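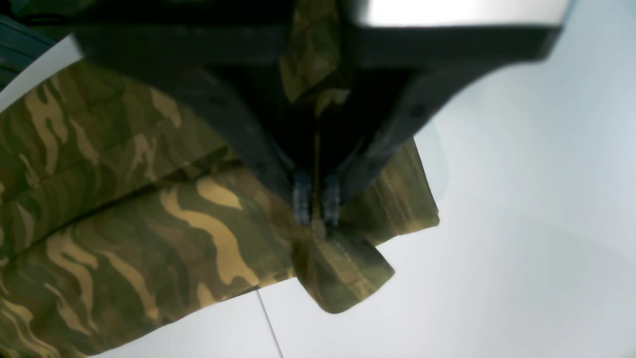 Woodland-pattern garment, folded in layers on a white surface.

Folding and Storing Camouflage Garments: Frequently Asked Questions

Print this page | E-mail this page

Which garments does this page cover?

Woodland-pattern shirts and unlined field jackets in cotton or cotton blend. Insulated parkas, coated rainwear and anything with a laminated membrane are handled under separate instructions. Trousers follow the same general method, but the fold lines are different and are listed on the Drorkura trouser sheet.

What is the standard folded size?

A finished shirt measures 300 mm across the front edge. Depth varies with garment size and is not controlled. Bins in the Queiroz shelving line accept the 300 mm width with clearance on both sides. If a jacket will not come down to that width without forcing, store it on a hanger.

How do I fold a long-sleeved shirt?

1. Close the front. Fasten the top button, one in the middle and the last one.
2. Lay the shirt face down and smooth it from the collar toward the hem.
3. Fold one side in toward the center of the back. Turn the sleeve down so that it runs parallel to the side fold.
4. Repeat on the other side.
5. Bring the hem up to the middle of the back, then fold again to the base of the collar.
6. Turn the bundle over and square the edges by hand.

Sleeves should lie flat inside the bundle. A sleeve that has rolled up will show as a ridge on the top face and will tilt whatever is stacked above it.

The pattern makes it hard to see the edges. Is there a way around this?

Work by touch and by seam. Printed blotches run across panels and hide both hems and creases, particularly where one layer lies over another of the same print. Find the side seam with your fingers and fold from there. A plain, light-colored work surface makes the outer edge easier to see. It does nothing for the inner layers.

Do not use the print as an alignment guide. Panels are cut without regard to matching, and two shirts from the same batch will have shapes in different places.

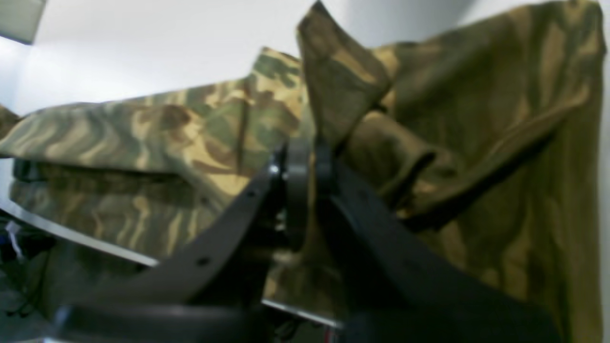 Lifting a layer by one point puts the whole weight of the cloth on that point, and the rest falls into vertical folds. On a shirt this is harmless, but the layer has to be smoothed again once it is down. Heavier jackets should be supported underneath with the other hand before any layer is turned over.

Can a bundle hang over the edge of the table?

For a short time, yes. Overnight, no. Cloth left draped over a narrow edge takes a crease along that line, and on heavy cotton the crease may need steam to remove. Use a surface at least 600 mm deep for shirts. Jackets need more.

Should garments be ironed before folding?

Not required for storage. Light wrinkling has no effect on stack height. If you do iron, turn the garment inside out, use the setting on the care label, and let it cool fully before folding.

How high can I stack?

Stack height is limited to 120 mm inside a closed bin and is not limited on an open shelf, provided the stack stands without leaning. Alternate the direction of the collars. All collars on one side will cause the stack to slope.

Why do two shirts in the same pattern look like different colors?

Usually wash history. Tan and khaki areas change little, while olive and brown areas fade at different rates depending on detergent and drying method. Fabric weight also affects how dark the print appears. Sort by size first and shade second.

Do I need a storage bag?

Only for storage longer than one season. The Cover bag is a woven cotton sleeve with a flap and holds one folded bundle. Sealed plastic is not recommended for cotton. Whatever bag is used, the garment must be completely dry when it goes in.

What about labels?

Place the size label at the front edge of the shelf, not on the garment. Uvudus clip labels fit shelf edges without adhesive. Pins and staples leave holes in the weave and should not be used at any stage.

How often should stored garments be refolded?

Once a year. Stores with 2000 or more pieces may divide the work by shelf, beginning in March. Shift the fold lines slightly each time so that wear does not build up along the same crease.

0 comments | 4 shares

Contact Drorkura | Copyright Drorkura. All rights reserved. | Back to top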